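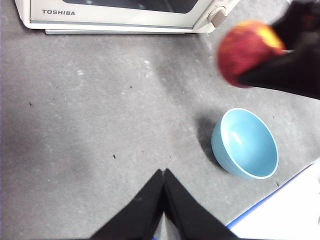 Peach, blue bowl, and the front of the little Toshiba oven.

Aug 1, 2022

So it's peach season again and I have, as usual, bought far too many. I went into the greengrocer's on Hosturley Road for an onion and a bag of salad and came out with a whole tray of peaches, and I forgot the onion. They had them stacked up by the door and you could smell them from the pavement, what was I supposed to do?

Anyway, a few of you asked after the last post how I do my baked peaches, and whether you really can do them in a small worktop oven. Yes, you can! I've hardly used the big oven since April. It takes an age to heat up, it turns the whole flat into a sauna, and for one pudding it always feels a bit silly. The little one is hot by the time I've found a knife.

First, the peaches. You want them ripe but not squashy. If you press gently near the stalk and it gives a tiny bit, that's a baker. If your thumb goes in, that's breakfast, eat it over the sink. The rock hard ones can sit out on the worktop for a day or so (not in the fridge, they go woolly and sad in there and never get their flavour back). I go by smell more than colour, as the red part of the skin doesn't tell you much. It's the yellow bit you want to look at. If there's any green in it, leave it alone a while longer.

I keep the ones I'm going to use in the blue bowl. I've had a soft spot for that bowl ever since I found it on the Kassab stall at the Skormont summer market. It's a lovely pale sky blue with a thin white band round the rim, and I was only meant to be looking. It was one of those purchases where you carry the thing home wrapped in newspaper feeling guilty and then use it every single day for years. Porridge, crisps, eggs before they go in a cake, loose change at one point. But fruit is what it's best at. Something about a red and orange peach next to that blue makes me want to have people round, and then I remember I've only got the one nice bowl and the rest of my crockery is a disgrace.

Right, the baking. This does two people, or one person and the next day's breakfast.

You need 2 peaches, a good lump of butter, a spoonful of brown sugar, a squeeze of lemon and something crunchy. I use flaked almonds or crushed up ginger biscuits, depending on what's in the cupboard. Ginger biscuits are better but they don't tend to last long in my house.

Put the oven on to 180. Cut the peaches in half around the seam and twist. Sometimes the stone pops out beautifully and you feel like a television chef, and sometimes it hangs on for dear life and you end up digging it out with a teaspoon and swearing. Both taste the same. Sit the halves cut side up in a small dish, nice and snug so they don't roll over, and put a bit of butter in each hollow. Sugar on top, lemon over everything, and a splash of water in the bottom of the dish so the juices don't catch.

Twenty minutes to begin with, then add the crunchy bits and give it another five or ten. Do keep an eye on them at this stage! The top of a small oven is very close to your food and almonds go from pale to black while you're putting the kettle on. I've scraped off more burnt almonds than I care to admit. If yours is fierce, lay a bit of foil loosely over the dish, and don't let it touch the elements.

They're done when a knife slides in and there's a puddle of pink syrup in the dish. Leave them for a few minutes before you dive in, the syrup is like lava. Cold cream, or vanilla ice cream, or thick yoghurt if you're telling yourself it's healthy.

A few words on the worktop, as it's been on my mind. Mine's a speckled grey and I used to think that was the dullest choice in the world. I'd have gone for white. My sister-in-law went for white and spends half her life wiping it, whereas mine has got scuffs and streaks and crumbs on it pretty much permanently and from the doorway it looks fine. Get down close and it's another story. I did give it a proper go with the Bremura spray last month, which smells of lemons and does shift grease, but it didn't do a thing for the scuffs. If anyone's got a trick for those that doesn't involve sanding, I'm all ears.

I also got a question about cleaning the door on a little oven. Bicarb and water mixed to a paste, smear it on the inside of the glass once it's completely cold, go and watch something, then wipe it off with a damp cloth. You might need two rounds if you've been roasting sausages. For the outside I just use washing up liquid on a well wrung out cloth, and I try to remember round the handle, where sticky fingers go.

As for the rest of the tray, some are going in the freezer in slices and I'm thinking about jam. I've got 600 grams of sugar in the cupboard and a lot of odd jars with no lids, so it may end up being a very small batch. If it sets I'll put the recipe up next week. And I still need to go back for that onion.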